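Rivix Open Day, Plotness Hall: Gallery
6 January 2024

Visitors saw the two-arm cell at work on packaged groceries. Each session ran 25 minutes, with 22 places per session. The pasta set was chosen for its mix of rigid boxes and clear film packs.
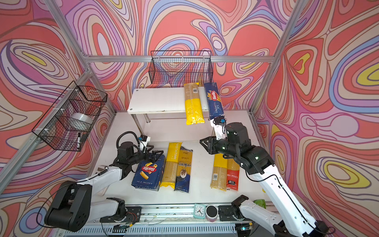 Pasta handling, two-arm cell. Right gripper on a Barilla Spaghetti N°5 box at the shelf; left gripper open above the Rigatoni N°89. Wrist cameras on both arms.

Session notes: arm speed was limited to 50 percent for all public runs. Questions on gripper finger wear went to the Thorlacius desk by the entrance. The Plukus control software was shown separately in room 2. Slides from the December briefing are available on request.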